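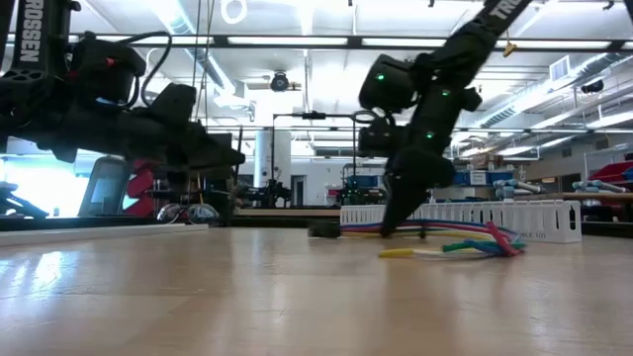
타라스 막시미우는 케이블이야말로 로봇에게 가르칠 만한 가장 재미있는 물건이라고 했다. 상자는 집을 때마다 같은 모양이지만 전선은 한 번 놓을 때마다 다른 모양이 되고, 그래서 한 번 한 번의 시연이 전부 새 교재가 된다는 것이다.

그 말이 트라스툰로(Trastunlow) 연구실의 이번 가을을 꽤 잘 요약해 준다. 이곳에서는 10월부터 양팔 로봇용 학습 데이터 'Dratico'를 모으고 있다. 사람이 두 팔을 원격으로 움직여 전선과 작은 부품을 다루면, 그 동작과 여러 대의 카메라 영상이 한 묶음으로 저장된다. 한 묶음이 곧 시연 한 편이다. 지난 월요일 저녁까지 쌓인 시연은 모두 166편, 1차 목표는 1000편이다. 아직 갈 길이 멀지만 연구실 분위기는 아주 밝다!

## 손목에서 본 작업대

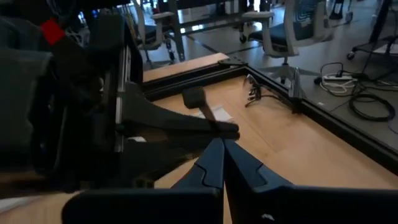
Dratico 팀이 가장 공을 들인 부분은 카메라 배치다. 위에서 내려다보는 시점만으로는 손가락 끝과 물건 사이의 몇 밀리미터를 알기 어렵고, 전선 작업에서는 바로 그 몇 밀리미터가 승부처가 된다. 그래서 손목 시점을 함께 저장하는데, 이 시점에서는 짙은 남색 손가락 두 개의 끝이 거의 맞닿은 모습과 그 바로 위까지 뻗어 온 왼팔의 길고 검은 손가락이 한눈에 들어온다. 두 팔이 이렇게 가까이 붙는 순간이 학습 모델에게는 제일 어렵고, 팀에게는 제일 귀한 자료다. 예브도키야 세메니우크는 "손목 영상을 넣고 나서 시연을 다시 돌려 보는 일이 훨씬 즐거워졌다"며 웃었다.

시연 한 편은 짧다. 물건을 집고, 다른 팔 쪽으로 옮기고, 방향을 맞추고, 내려놓으면 끝난다. 조종하는 사람은 시작 전에 물건의 위치와 각도를 조금씩 바꾼다. 같은 자리에서 같은 동작만 반복하면 모델이 그 자리를 외워 버리기 때문에, 팀은 배치를 바꾸는 순서까지 표로 만들어 두었다. 표에는 지금까지 88가지 배치가 올라 있고, 오전 조와 오후 조가 번갈아 가며 빈칸을 채운다.

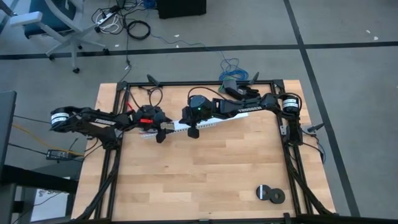

조종하는 사람도 일부러 섞는다. 예우헨 흘라둔은 빠르고 시원시원하게 움직이는 편이고, 멜라니야 오니셴코는 접근할 때 한 박자 쉬었다가 손가락을 닫는다. 처음에는 한 가지 방식으로 통일하자는 의견도 있었지만, 두 사람의 시연을 나란히 틀어 본 뒤로는 그 이야기가 쏙 들어갔다. 습관이 다른 사람의 시연이 섞여야 모델이 여러 상황에서 빠져나오는 법을 배울 수 있다고 보기 때문이다.

실패한 시연도 버리지 않는다. 물건을 놓쳤다가 다시 집은 기록에는 '복구' 표시를 달아 따로 모은다. 흘라둔은 이 폴더를 제일 아낀다고 한다. 미끄러진 전선을 다시 잡아 올리는 장면은 연습한다고 나오는 게 아니어서, 하나 생길 때마다 팀 대화방에 바로 올라온다(반응도 제일 뜨겁다).

검수는 오후 4시에 시작한다. 그날 조종을 맡지 않은 사람이 영상을 처음부터 끝까지 보면서 카메라 시간이 어긋난 곳은 없는지, 작업 이름이 제대로 붙었는지 확인한다. 의심스러운 시연은 다음 날 같은 배치로 한 번 더 기록한다. 지루할 법한 일인데도 오니셴코는 검수 당번을 자주 자청한다. 남의 손놀림을 보다가 다음 날 따라 해 보고 싶은 동작을 발견하는 재미가 크다고 했다.
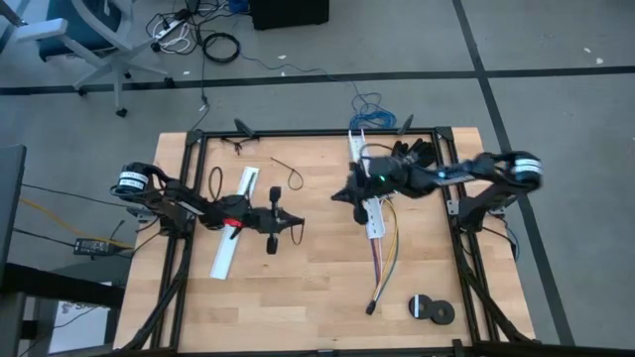
시연을 1000편 모으면 로봇이 혼자서 전선을 정리할 수 있을까?

그 단계까지는 아직 장담할 수 없다. 1차 목표분으로는 집기와 옮기기, 방향 맞추기를 먼저 학습시키고, 커넥터를 끼우는 동작은 그 결과를 보고 나서 시연을 더 모을 계획이다.

첫 학습은 목표를 다 채우기 전에 작은 규모로 한 번 돌려 본다. 어떤 배치에서 약한지 일찍 알수록 남은 시연을 어디에 쓸지 정하기 쉽다. 계산은 틸포트(Tilport)에 있는 장비로 하고, 결과가 나오면 배치표의 순서도 다시 짠다. 아이만 수탄토가 이 시험 학습을 맡아 요즘 데이터 변환 도구를 손보고 있는데, 저장 형식이 안정되면 다른 연구실에서도 쓸 수 있게 도구부터 먼저 공개하고 싶다고 밝혔다.

다음 주부터는 더 가는 전선으로 시연을 시작한다. 첫 조종은 세메니우크가 맡는다.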